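The Return of the Household Linen Closet
A county museum looks again at the cloth that ordinary families kept, mended and passed down

5 July 2021

For most of its history, the Mirkton County Museum collected the things that donors thought a museum would want. Wedding gowns came in, along with military coats, christening robes and one opera cape whose owner is still disputed. Dish towels did not. When the museum completed its first full survey of textile holdings in December, the staff found that a collection of 2548 catalogued pieces included only 39 that could be described as everyday kitchen or table linen.

The finding has changed the direction of the textile department. Over the past several months the museum has asked residents of the county to look through their closets, cedar chests and kitchen drawers for the plain cloth that earlier curators passed over. The result will be an exhibition in the Park Street galleries, titled "Kept for Use," and a longer effort to record how households in this part of the state bought, made, washed and wore out their linen.

"We could tell you what a banker's daughter wore to be married," said Tobias Mercado, curator of textiles. "We could not tell you what her family dried the plates with, and they dried plates every day of their lives."

A cloth for every purpose

The household linen closet was once a matter of planning. Printed guides for young homemakers gave lists of what a new household should own, sorted by room and by task. Glass towels were kept apart from dish towels. Roller towels hung on the back of the kitchen door for hands. Bread cloths, pudding cloths, tray cloths and dust cloths each had a place on the shelf, and a well-run house did not use one for the work of another.

How closely families followed this advice is a separate question. Letters and account books in the museum's archive suggest that many did not. A farm household might own a dozen towels in all, cut from one bolt of toweling and hemmed at the kitchen table over the winter. Flour and feed sacks supplied the rest. The sacks were unpicked along the chain stitching, soaked to lift the printed label and boiled until they were soft enough to use. Labels were stubborn, and several sacks in the collection still carry the faint outline of a miller's mark.

Striped and checked toweling had a practical side that is easily forgotten. Many mills wove a colored border or line into the cloth so that the housekeeper could tell one kind of towel from another after the wash. Red often marked kitchen goods and blue often marked goods for the washstand, although the custom varied from house to house. Some families reversed it. Others assigned a color to each child.

Laundry marks served the same end. Before the arrival of the home washing machine, families who could afford to do so sent their sheets and table linen to a commercial laundry, and each piece had to find its way back. Initials were worked in red cross-stitch at the corner, often with a number beneath them. The number showed where the piece stood in its set, so that the pieces could be used in turn and would wear at an even rate. A napkin marked 13 tells the historian that there were at least a dozen others.

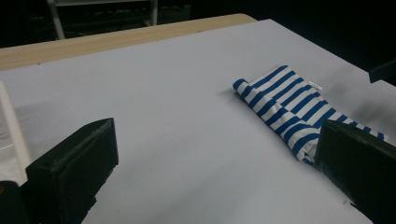
The Arnari mill, which stood beside the river at the north end of Mirkton, produced much of the toweling sold in the county. It opened as a woolen mill, turned to cotton and linen blends after a fire, and closed when its last owners moved the looms out of state. At its height it sold cloth both by the yard and as finished goods, and a company store on the ground floor offered seconds to employees at a reduced price. Former employees and their children remember the seconds well. A skipped thread or a crooked border did not affect how a towel dried a pan, and for decades the kitchens nearest the mill were furnished almost entirely with flawed cloth.

Those flaws are now of value to researchers. A standard towel can be hard to trace to its maker, for many mills wove nearly identical patterns. A fault can sometimes be matched to the repair notes kept by the loom fixers, which survive in part. Mercado has so far linked seven pieces to particular weeks of production. He regards the work as slow and expects it to remain so.

What the donors brought

The museum set aside three Saturdays' worth of staff time, spread over the spring, for residents to bring in their linen by appointment. It had expected modest interest. In the end 90 households took part, and the textile department extended its schedule to see them all.

Much of what arrived had been stored with more care than it was ever used. Tablecloths came wrapped in tissue, in the original store boxes, with the gift card inside. Several donors explained that these were the "good" cloths, which had been saved for company and then saved again. The museum accepted a small number of them. Its greater interest lay in the pieces donors tended to apologize for: towels worn to gauze in the center, napkins darned so often that the darning had itself been darned, and bedsheets that had been turned.

Turning a sheet was once a routine task. Sheets wear first down the middle, where the sleeper lies. When the center grew thin, the sheet was cut or torn along its length, the two outer edges were sewn together to form a new center, and the worn edges were hemmed as the new sides. The seam was not comfortable, as anyone who slept on one will confirm, but it gave the sheet several more years. When it failed again it became pillowcases, and after that it became rags.

Rafferty Kasprzak, a retired schoolteacher who grew up two streets from the mill, brought a turned sheet, a roller towel and a bundle of squares that his grandmother had cut from worn-out shirts. He had been using the squares to polish shoes.

"She would have been pleased about the shoes," he said. "I am less certain what she would say about a glass case."

Care at home

Many visitors to the appointments asked how they should look after the linen they chose to keep. The museum has prepared a leaflet on the subject, and its main points may be given briefly.

Old linen should be washed before it is put away, even if it looks clean. Starch and food residue attract insects, and stains that cannot be seen when fresh will turn yellow or brown in storage. Lukewarm water and a mild soap without perfume are suitable for most plain white cotton and linen. Colored borders should be tested first with a damp white cloth pressed against the back. A piece that is very thin should be supported on a length of clean netting while it is wet, as wet cloth is heavy and will tear under its own weight.

Chlorine bleach should not be used. It weakens the fiber and the damage continues after the piece has been rinsed. Sunlight was the traditional remedy, and a short time on clean grass will brighten sturdy white linen.

Sharp creases are a common cause of loss. Cloth that stays folded along the same lines for years will split at the fold. Large pieces are best rolled around a tube covered with acid-free tissue. Smaller pieces may be folded loosely, with tissue inside the fold, and refolded along different lines once a year. Unsealed wooden shelves and drawers should be lined, for the acids in wood will discolor whatever rests against them. Cedar chests are no exception. Attics and basements should be avoided altogether.

The exhibition and after

"Kept for Use" will occupy the two ground-floor rooms on Park Street. The first will be arranged as a linen closet, with shelves sorted by task according to a published guide of the period. The second will follow a single length of toweling through its working life, from the bolt to the rag bag. Visitors will be able to handle reproduction cloth woven for the exhibition by the Ulon Weavers' Guild, whose members worked from pattern drafts in the Arnari papers. Two of the drafts proved to contain errors, and the guild has chosen to weave those as written.

The department also intends to record interviews with people who worked at the mill or did laundry for pay. The latter group has been harder to reach. Home laundry work was seldom entered in any ledger, and those who did it often did not list it as an occupation. The museum would be glad to hear from families who remember a relative taking in washing, whether or not any linen survives.

Donated pieces will be catalogued under a revised set of terms. The old catalogue used the single heading "towel, misc." for nearly everything that came out of a kitchen. The new one has separate entries for glass, dish, roller, hand and tea towels, with a further entry for cloth whose purpose changed over time, and the staff member responsible reports that the last of these is filling up fastest.

Appointments for the autumn may be made at the front desk or by letter. Residents are asked not to iron their linen before bringing it in.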